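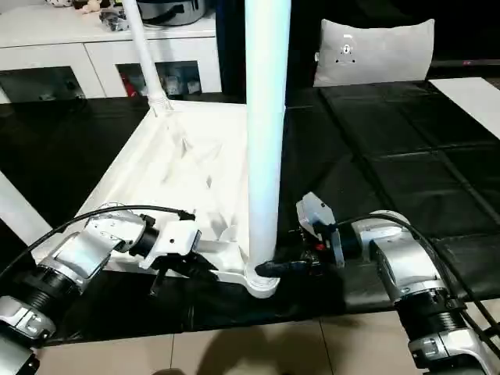
写真1 椅子脚キャップ作業。右グリッパで黒色ゴムキャップを把持、左グリッパは座面手前の縁の上

双腕作業キット 導入前安全点検表(コメント付)
対象品:Novarix 双腕作業キット(評価貸出品)
グリッパ:Asberg 製、左右各腕に装着
評価作業:樹脂製椅子の脚先キャップの着脱、表裏反転後の位置保持
点検実施:Tulutent 評価室
点検日:10/11/20
版:初版

判定の記号
適:要求を満たす。
条適:条件付きで満たす。条件はコメント欄に記載。
否:満たさない。是正後に再点検。
対外:今回の構成では対象外。

本表は貸出元の取扱説明書に添付された始業前点検表を基にし、評価室で追加した項目を含む。追加項目には番号の後に「追」を付した。貸出元の表にあって削除した項目はない。電源を入れない状態で行う項目と、動作中に行う項目が混在しているため、各区分の頭に状態を示した。

A.設置場所(電源断)

A-1 作業面の固定
判定:条適
コメント:作業面には黒色のパッド状パネルを敷き詰めている。パネル自体の滑りはないが、継ぎ目に指を掛けると浮く箇所がある。椅子を手前に引く動作を繰り返すと継ぎ目が開くおそれがあり、始業前ごとに継ぎ目を目視し、浮きがあれば押し戻してから開始すること。裏面に面ファスナを追加する案を貸出元に照会中。

A-2 床面の状態
判定:適
コメント:タイル床。目地の段差は台車の車輪に影響しない。水拭き直後の始動は禁止とした。

A-3 可動範囲内の障害物
判定:適
コメント:取扱説明書の図では両腕を伸ばし切った状態で範囲を取るよう求めている。評価室ではその外側に床テープを貼った。テープの内側に工具、通い箱、椅子の予備を置かない。

A-4追 背後の什器
判定:条適
コメント:作業面の奥にガラス扉の付いた白い戸棚がある。可動範囲の外だが、把持物が飛んだ場合に届かないとは言い切れない。キャップ程度の質量なら問題にしない。椅子本体を持ち上げる評価を行う場合は、戸棚の前に衝立を置くか、戸棚を移動する。戸棚の上の物品も同様の扱いとする。

A-5 照明
判定:適
コメント:白い樹脂は光沢があり、座面裏のリブで反射が出る。安全上の支障はない。視覚認識への影響は性能評価の表で扱う。

A-6 非常停止釦までの経路
判定:適
コメント:操作者の立ち位置から踏み出さずに手が届く。釦は2個。作業面側と操作卓側に各1個を置き、どちらも単独で両腕を停止できることを確認した。

B.機械本体(電源断)

B-1 腕の外装
判定:適
コメント:銀色と白の外装に割れ、浮き、鋭利な縁はない。輸送時に付いたとみられる擦り傷が左腕の肘側にあり、受入記録に残した。

B-2 関節部の蛇腹
判定:適
コメント:黒色の蛇腹状の部分に亀裂なし。腕を手で曲げたとき、蛇腹の谷に指先が入る余地がある。電源断の状態で腕の姿勢を変えるときは外装の平らな部分を持つこと。この注意は取扱説明書に記載がなく、追記を求める。

B-3 取付けねじ
判定:適
コメント:合いマークのずれなし。グリッパ取付部のみ合いマークが省略されていたため、受入時に当方で記入した。

B-4 ケーブルの取り回し
判定:否
コメント:左右の腕とも、黒いケーブルが腕の上側で輪を描くように外に出ている(写真1)。余長を持たせること自体は関節の動きに必要だが、固定点の間隔が広く、作業物の突起が輪に入り得る。逆さに置いた椅子は脚が上を向くため、この条件がそのまま当てはまる。腕が脚の間を通る姿勢で、輪が脚先に掛かる寸前まで近づくことを無通電で確認した。暫定処置として輪の頂点を布製バンドで腕に寄せ、関節の全可動域で張りが出ないことを手で確かめた。恒久対策は貸出元の回答待ち。是正項目1とする。

B-5 コネクタの抜け止め
判定:適
コメント:手首側、基部側ともロック爪が掛かっている。爪の掛かりは目視だけでは分かりにくく、軽く引いて確認する。

B-6 グリッパの筐体と上面の板
判定:適
コメント:右グリッパ上面の傾いた板にがたつきなし。板の縁は面取りされている。

B-7 グリッパの指
判定:適
コメント:指の把持面に欠け、剥がれなし。把持面に樹脂粉が付着した状態でゴムを挟むと滑りやすくなるため、清掃は始業前と作業物の材質を替えたときに行う。溶剤は使わない。

B-8追 指の付け根の隙間
判定:条適
コメント:指を閉じ切ったとき、付け根に隙間が残る。取り外したキャップがこの隙間に入り込むと、次の開動作で噛む。挟まった物を指で取り除かないこと。付属の樹脂ピックを使い、作業前に必ず停止状態であることを表示灯と操作画面の両方で確認する。

C.電源、制御部(電源投入、動作なし)

C-1 接地
判定:適
コメント:付属電源コードの接地極を使用。延長コードは用いない。

C-2 起動時の腕の動き
判定:条適
コメント:電源投入直後に両腕がわずかに沈む。保持制御に切り替わるまでの挙動であり、貸出元は仕様としている。沈みの間に指が作業面との間に入らないよう、投入時は作業面に手を置かない。起動手順書の先頭にこの注意を移した。

C-3 表示灯
判定:適
コメント:待機、動作、異常の3状態を色と点滅の両方で区別できる。

C-4 異常履歴の表示
判定:適
コメント:電源を切っても履歴は残る。時刻は手動で合わせる必要があり、受入時はずれていた。

C-5 非常停止後の復帰
判定:適
コメント:釦を戻しただけでは動作を再開しない。操作画面での解除と、続けて開始の操作が必要。操作を一つでも省くと保持のまま待機する。

C-6 停止時のグリッパの状態
判定:条適
コメント:非常停止でグリッパは把持を保つ設定になっている。キャップの作業ではこの設定が妥当である。人の衣服や手袋を挟んだ場合には解放の手順が別に要る。取扱説明書には手動解放レバーの位置が図示されているが、レバーを引く向きの記載がない。本体にテープで矢印を貼った。是正項目2とする。

C-7 操作権の競合
判定:適
コメント:操作卓と外部端末から同時に指令を送り、先に権限を取得した側だけが有効になることを確認。

D.動作確認(低速、作業物なし)

D-1 各軸の単独動作
判定:適
コメント:異音なし。右腕の手首側に軽い摺動音があるが、左右を入れ替えた姿勢では左腕にも同じ音が出る。

D-2 両腕の干渉監視
判定:適
コメント:両手先を近づける指令で手前停止する。停止後は離れる方向にのみ操作できる。グリッパの指を開いた状態と閉じた状態で停止位置が変わらない点は、開いた側の寸法で監視しているためと回答を得た。

D-3 接触検知
判定:条適
コメント:腕の外装に緩衝材を当てて確認。正面からの接触では停止した。グリッパ筐体の側面に斜めに当てた場合は反応が遅れる。人がグリッパの側方に立つ作業では使用しない。

D-4 速度制限
判定:適
コメント:保守モードで上限を超える指令を送っても制限値に抑えられる。

D-5追 ケーブルの追従
判定:条適
コメント:B-4の暫定処置を施した状態で実施。張りは出ない。バンドは消耗品とみなし、始業前に緩みを確認する。

E.作業物を用いた確認

E-1 作業物の置き方
判定:適
コメント:椅子を逆さにし、座面の裏を上に向けて置く。脚が上に伸びるため、脚先の高さが操作者の顔に近づく場合がある。着座して操作する者は保護眼鏡を着用する。

E-2 作業物の欠陥
判定:適
コメント:評価前に脚の付け根、座面裏のリブ、外周の縁を手で触れて割れを確認する。割れのある椅子は使わない。樹脂の成形ばりは見逃しやすい。

E-3 右グリッパによるキャップの把持
判定:条適
コメント:黒色のゴムキャップを指で挟み、脚の付け根にある丸い受け部の近くで操作する姿勢を含めて確認した。把持力の設定が高いとキャップが変形し、指から横に逃げる。跳ねたキャップは軽いが目に入る位置を通るので、E-1の眼鏡は立位の者にも適用する。把持力は貸出元の推奨値のままとし、現場での変更を禁じた。

E-4 左グリッパの待機位置
判定:条適
コメント:左グリッパは座面手前の縁の上、角に近い位置に持ってくることが多い。この位置では指と縁の間が狭くなる。椅子が動いたときに人が反射的に手を出す場所でもあるため、動作中に椅子を手で押さえる行為を禁止事項に加えた。押さえが必要な場合は治具を使う。

E-5 椅子の滑り
判定:適
コメント:キャップを引く方向に力を加えても、継ぎ目の浮きがない状態なら椅子はパネル上で止まる。A-1の確認を前提とする。

E-6 連続動作
判定:条適
コメント:着脱を1回と数え、258回を実施した。うち保護停止は2回。いずれもケーブルの輪が脚に触れたもので、B-4の暫定処置の前である。破損、飛散はない。停止後の復帰は手順どおりに行えた。処置後の回数はまだ十分でなく、6月に予定する再点検で改めて評価する。

E-7 把持物の落下
判定:適
コメント:落ちたキャップは動作中に拾わない。作業面の外に落ちた物も床テープの内側であれば同じ扱い。

E-8 椅子の持ち上げ
判定:対外
コメント:今回の貸出条件に含まれない。実施する場合はA-4追とD-3を見直した上で別表を起こす。

F.付属品、文書

F-1 取扱説明書
判定:条適
コメント:日本語版あり。警告表示の訳に「注意」と「警告」の混同がある。該当箇所に付箋を付け、原文を併記した。手動解放レバーの件はC-6に同じ。

F-2 作業手順データ
判定:適
コメント:椅子用の手順はZakharchenko の手順集に収録されたものを読み込んだ。読込時に版の照合が行われ、古い版は拒否される。手順の内容を変更した場合は、D-2からやり直す。

F-3 保守部品
判定:適
コメント:指の把持面の予備、樹脂ピック、手動解放用の工具が同梱。布製バンドは含まれず、当方で用意した。

F-4 本体の警告ラベル
判定:否
コメント:挟まれ注意のラベルが腕の基部にのみ貼られている。グリッパ筐体にもラベルを要する。筐体は小さく貼れる面が限られるが、側面には十分な平面がある。是正項目3とする。

F-5 教育資料
判定:適
コメント:操作者向けの短い資料が付属。非常停止、復帰、手動解放の実技を終えた者だけが操作卓に付く運用とした。受講記録は評価室で保管する。

是正項目

1 ケーブルの外側への張り出し(B-4)
貸出元に固定具の追加を依頼。回答があるまでは布製バンドによる暫定処置で低速運転のみ認める。バンドが外れていた場合は当日の運転を止める。

2 手動解放レバーの向きの表示(C-6)
本体への刻印または恒久ラベルを依頼。取扱説明書の図の差し替えも併せて依頼した。

3 グリッパ筐体の警告ラベル(F-4)
当方で仮ラベルを貼付済み。左右とも筐体の側面。指の可動部にかからないことを確認した。正式なラベルが届き次第、貼り替える。

総合判定:条適
使用条件
評価室内に限る。低速設定に限る。床テープの内側に人がいる状態では自動運転を行わない。椅子以外の作業物に替える場合は区分Eを全項目やり直す。是正項目が閉じるまで、見学者への実演は行わない。

始業前の短縮点検(掲示用)
□ パネルの継ぎ目に浮きなし
□ 床テープの内側に物なし
□ ケーブルのバンドに緩みなし
□ グリッパの把持面を清掃
□ 指の付け根に異物なし
□ 非常停止釦を両方とも試験
□ 保護眼鏡を着用
□ 電源投入時、作業面に手を置いていない
□ 椅子に割れなし

短縮点検で一つでも印が付かない場合は電源を入れず、評価室の管理簿に記入すること。管理簿は操作卓の引出しにある。

保管:本表の原本は Tulutent 評価室、写しは貸出品の返却時に添付する。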